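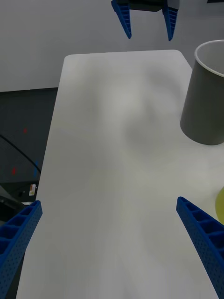 Wodurch unterscheidet sich die Einstellung von der Sequenz?

Die Einstellung ist das ununterbrochen belichtete Stück Film zwischen zwei Schnitten. Die Sequenz fasst mehrere Einstellungen zu einer Handlungseinheit zusammen, die durch Ort, Zeit oder Figurenkonstellation zusammengehalten wird.

Einführung in die Filmanalyse
Begleitskript zur vierten Sitzung: Schauspiel, Montage und Erzählrhythmus im Melodram

1. Gegenstand der Sitzung

In den ersten Sitzungen wurden die Grundbegriffe der Bildgestaltung behandelt. Die vierte Sitzung wendet sich der Frage zu, wie Schauspiel und Montage im Melodram zusammenwirken. Grundlage der gemeinsamen Analyse ist der Spielfilm »Drustlow«, der im Seminar vollständig gezeigt wird. Zum Vergleich wird der Kurzfilm »Ayaaba« herangezogen. Die Kenntnis beider Filme wird in der Abschlussprüfung vorausgesetzt.

Das Skript ersetzt weder die Sichtung noch die Teilnahme an der Diskussion. Begriffe, die in früheren Sitzungen eingeführt wurden, werden hier nicht noch einmal definiert.

2. Zum Begriff des Melodrams

Der Begriff bezeichnete ursprünglich eine Bühnenform, in der gesprochener Text von Musik begleitet oder unterbrochen wurde. Im Film hat sich die Bedeutung verschoben. Gemeint ist heute in der Regel eine Erzählung, in der private Konflikte – Liebe, Verzicht, familiäre Bindung – mit gesteigertem Ausdruck dargestellt werden. Die Abwertung, die im alltäglichen Gebrauch des Adjektivs »melodramatisch« mitschwingt, ist für die wissenschaftliche Beschreibung nicht brauchbar und soll in Hausarbeiten vermieden werden.

Kennzeichnend ist, dass innere Zustände häufig nicht ausgesprochen werden. Sie verlagern sich auf Farbe, Ausstattung, Wetter und Musik. In »Drustlow« geschieht dies über den Regen, der in jedem Akt wiederkehrt, in seiner Funktion aber wechselt: Im ersten Akt trennt er die beiden Hauptfiguren räumlich, im zweiten führt er sie unter demselben Vordach zusammen, im letzten fällt er auf einen leeren Bahnsteig.

3. Schauspiel als Gegenstand der Analyse

Die Beschreibung schauspielerischer Leistungen bereitet Studierenden erfahrungsgemäß Schwierigkeiten. Urteile wie »überzeugend« oder »authentisch« benennen eine Wirkung, ohne sie auf beobachtbare Merkmale zurückzuführen. Es empfiehlt sich, zunächst folgende Ebenen getrennt zu protokollieren:

Mimik: Richtung und Dauer der Blicke, Bewegungen des Mundes, Lidschlag.
Gestik und Haltung: Spannung im Oberkörper, Umgang mit Requisiten, Abstand zu anderen Figuren.
Stimme: Tempo, Lautstärke, Pausen, Atem.
Verhältnis zur Kamera: Zu- oder Abwendung, Bewegung in die Einstellung hinein oder aus ihr heraus.

Erst im zweiten Schritt wird gefragt, welche dieser Merkmale durch Einstellungsgröße und Schnitt hervorgehoben werden. Eine lange Pause im Dialog kann im Spiel angelegt sein oder erst am Schneidetisch entstehen. Aus dem fertigen Film lässt sich dies nicht immer entscheiden. In Zweifelsfällen ist die Unsicherheit offen zu benennen.

Ein weiterer Gesichtspunkt ist das Starimage. Zuschauerinnen und Zuschauer, die eine Darstellerin aus leichteren Rollen kennen, sehen deren erste dramatische Rolle vor diesem Hintergrund. Das Vorwissen gehört zur Rezeption und darf Gegenstand der Analyse sein, sofern es belegt wird, etwa durch zeitgenössische Kritiken oder Werbematerial.

4. Analysebeispiel: die Küchensequenz in »Drustlow«

Die Sequenz liegt in der Mitte des Films und umfasst 81 Einstellungen. Der gesamte Film zählt 596 Einstellungen. Auf die Küchensequenz entfällt damit ein erheblicher Anteil des Materials, obwohl in ihr äußerlich wenig geschieht: Die Tochter teilt der Mutter mit, dass sie den Ort verlassen wird, und die Mutter setzt ihre Arbeit fort.

Die Montage folgt zu Beginn dem üblichen Schuss-Gegenschuss-Verfahren. Mit dem ersten Schweigen der Mutter wird dieses Muster aufgegeben. Die Kamera bleibt nun bei der Tochter, während die Antworten aus dem Off zu hören sind. Erst der vorletzte Satz der Sequenz wird wieder im Bild gesprochen. Die Verweigerung des Gegenschusses verschiebt die Aufmerksamkeit vom Sprechen auf das Zuhören. Das Gesicht der Tochter wird zum Ort, an dem sich die Wirkung der Worte ablesen lässt.

Bemerkenswert ist der Verzicht auf Musik. Die Partitur setzt im übrigen Film an nahezu jeder emotional betonten Stelle ein. Hier bleiben die Geräusche der Küche stehen, und das Leitmotiv kehrt erst mit dem Wechsel nach draußen zurück.

5. Vergleich: »Ayaaba«

Der Kurzfilm behandelt ein verwandtes Thema mit entgegengesetzten Mitteln. Er besteht aus 10 Einstellungen, die sämtlich aus fester Kameraposition aufgenommen sind. Der Abschied zwischen den Geschwistern wird in einer einzigen Totalen gezeigt. Mimische Einzelheiten sind kaum zu erkennen, so dass Haltung und Abstand der Körper die Deutung tragen. In der Diskussion ist zu klären, ob »Ayaaba« unter diesen Umständen noch dem Melodram zugerechnet werden kann oder ob er dessen Stoff in eine andere Form überführt.

6. Hinweise zum Sequenzprotokoll

Bis zur folgenden Sitzung ist ein Protokoll der Bahnhofssequenz aus »Drustlow« anzufertigen. Es enthält für jede Einstellung die laufende Nummer, die Dauer in Sekunden, die Einstellungsgröße, die Kamerabewegung, eine knappe Inhaltsangabe sowie Angaben zum Ton. Wertende Formulierungen gehören in den anschließenden Kommentar, der den Umfang von 4 Seiten nicht überschreiten darf.

Die Sichtungskopien stehen in der Mediathek Jumalitz zur Verfügung und können dort an den Einzelplätzen eingesehen werden. Eine Ausleihe ist nicht möglich. Protokolle werden ausschließlich über die Lernplattform Flalus eingereicht. Gruppenarbeiten zu zweit sind zulässig, sofern die Anteile am Kommentar kenntlich gemacht werden.

7. Fragen zur Vorbereitung

An welchen Stellen der Bahnhofssequenz weichen Blickrichtung und Schnittfolge voneinander ab?
Welche Funktion übernimmt der Regen gegenüber der Musik?
Lässt sich der Abschied in »Drustlow« ohne Großaufnahmen denken, und was ginge der Darstellung dabei verloren?

Die schriftlichen Antworten werden nicht benotet, sie bilden jedoch die Grundlage der mündlichen Diskussion.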